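June 1, 2020

Budget sheet is due to Dramau at the end of the week and I spent most of today on it, with a couple of hours at the tea table in between. Writing this down while I still remember why I put the numbers where I did. Last time, in April, I didn't, and I had to go back through my email to find out what I had been thinking.

The sheet has three parts: things that wear out, things we want more of, and the arms. Last year's was one long list and whoever read it at Dramau cut it from the bottom up, so the cables and the rubber went and the nice things at the top stayed. This year the wear parts come first.

Started with the quote from Funov for the second set of hand-held grippers. They sell them as pairs now and won't split a pair. I wanted one pair plus a single spare, and the woman on the phone was polite about it but said the left and right are boxed together. So it is either one pair and a bag of spare parts, or two pairs. Two pairs would let two people record at once, if we had a second table, and the second table isn't in the budget. I could put it in. A plain desk with a cable hole like the one we have would do, and I don't care what it looks like as long as it doesn't rock.

Arsen Onyshchenko wants the two pairs. His argument is that when one gripper is down, everything is down, and that happened in April when the linkage on the left one got stiff and we waited 17 days for a part. My argument is that a bag of parts on the shelf would have fixed it the same day. We both think we are right. I wrote it up as one pair now, spare parts now, second pair in the fall if the money is still there. He read it and said fine, in the voice he uses for fine.

Then the pads. I had been putting these off. We order finger pads a few at a time when somebody complains, and we pay shipping every time, and the shipping is more than the pads. I went through the old invoices and added it up and it was embarrassing. The blocks themselves last. The rubber is what goes, at the tips first, and then people start squeezing harder to make up for it, which can't be good for anything else. Riedl can cut rubber strip for us in whatever thickness we send them, and we would glue it on ourselves. The minimum order is 300 strips. That is far more than we need in a year but the price per strip is so low that it still beats ordering finished pads. I need to ask whether the rubber goes hard in storage. If it does, the whole thing falls apart and we are back to small orders.

Went down to the table before lunch to see what we really use up in a session. The task this week is the tea box: raise the lid, take a tea bag out, put it back, close the lid. It sounds simple and it's one of the harder ones. The packets are thin and stand close together, and the dividers get in the way of the fingers.

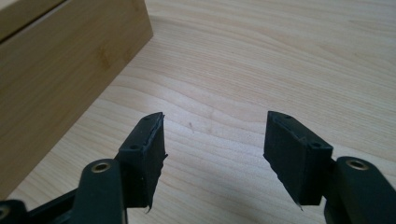
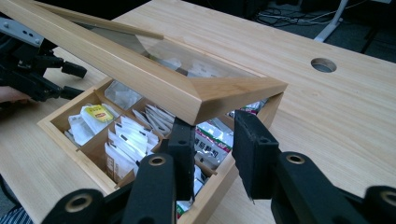
I did 15 rounds myself and then swapped out. My forearms were tired by the end, which I put in the notes because weight is one of the things Funov asks about. They have a lighter body coming, or so the brochure says. The brochure has said it since I first got a copy. I am not holding the order for it.

The foil packets are the ones that slip. The paper ones I can pinch by the edge and pull straight up if I come in at the right angle. With the foil I had to go in twice on a few of them, and once I brought up two together. When you are doing it by hand you notice and let go. An arm won't notice unless it has seen plenty of us doing it, so I don't mind the fumbled ones so much. We keep them in. Arsen tags them afterward.

I asked him what he would buy if he could have only one thing off the list and he said rubber, without stopping to think. So the Riedl line goes to the top of part one. That settled it better than my spreadsheet did.

Other wear items, so I have them in one place:

Bushings. None have failed. I put down one set per gripper anyway, they cost next to nothing and Funov will put them in the same box.

Screws for the pad blocks. We lose them. I put down a bag. I also put down a magnetic dish, and I expect to be asked why.

Cables. There are too many on the floor behind the table and half of them are longer than they have to be. Shorter ones would be safer and I would like to stop stepping over them. I put in a set of short ones and a length of floor cover. I should also get in there one afternoon and pull out whatever isn't plugged into anything, and that costs nothing, so it's not on the sheet, only here.

Tea. I had to think about whether tea is equipment. It isn't, but it does get used up, as the bags tear and the foil gets creased until it doesn't behave like a new packet any more. I put it under consumables with the other household stuff. We want a mix of kinds, paper and foil and the clear crinkly sort, and different colors, and I would rather buy six small mixed lots from the corner store than one big carton of the same thing. Dramau may not love the receipts.

A second tea box too, a different size, with a lid that opens differently. If everything we record is the one box then we will end up with arms that can open the one box. I looked at a few online. The bamboo ones are cheap. Some have a solid lid and some have a window, and I would like one of each kind for the shelf in the long run.

After lunch, the arms. This is the part I don't enjoy. Brurlow came back with their price and it's higher than in April, and the reason they gave was the exchange rate, and maybe so. I have two lines in the sheet, one for buying a pair of arms outright and one for leasing them for a year with the option to keep them. The lease looks cheaper on the first page and isn't by the third. It includes service, though, and we have nobody here who could open up a joint and put it back together. I went over it with the phone calculator and then again on paper. If the arms need one real repair in the year, the lease comes out ahead. If they need none, buying does. I don't know how to guess at that. The man from Brurlow says they never break, and he also sells the service contract.

What I do know is that we don't need the arms before winter. The recordings come first and they only need hands, grippers and a table. If I push the arms to the second half of the year, the first half is small enough that it might get signed without a meeting. I moved the line. I'll have to explain it to Arsen, who has been telling people we would have arms by September. I never said September. I should have said something when he did.

There is also the mounting. Brurlow wants the arms bolted to something heavy, and our table is not heavy. The legs are light metal and the top would move every time the arms did. So a proper stand, with a plate on top, and somebody to drill it. Riedl again, probably. I asked them for a rough figure and they said to send a drawing, which is fair. I don't have a drawing. I have a sketch on the back of the April invoice with the heights wrong. Put down a placeholder and marked it as a placeholder in red so it doesn't turn into a promise.

Storage came up late in the afternoon and I hadn't thought of it at all. Each session takes up more disk than I would have believed a year ago, and with two pairs running it would double. I don't want to be deleting things in November to make space. Added a line for drives. I need somebody to tell me what size, and in the meantime I picked the middle one.

Total is a bit over what Dramau hinted at. If they ask me to cut, the order is: second tea box, floor cover, the second pair of grippers, the early deposit on the arms. Not the rubber, not the spare parts. I wrote that order on a note and stuck it inside the folder so I won't get talked out of it on the phone.

To do tomorrow: call Riedl about how long the rubber keeps, and what glue they use themselves. Ask Funov if the spare parts bag can ship with the pair or comes separately. Measure the table for the stand drawing, with the tape and not by eye this time. Answer the Brurlow man, who has written twice. Talk to Arsen about September.

Home by seven. Left the sheet open on the desk with the arms page on top.

Contact | © 2020 | Back to top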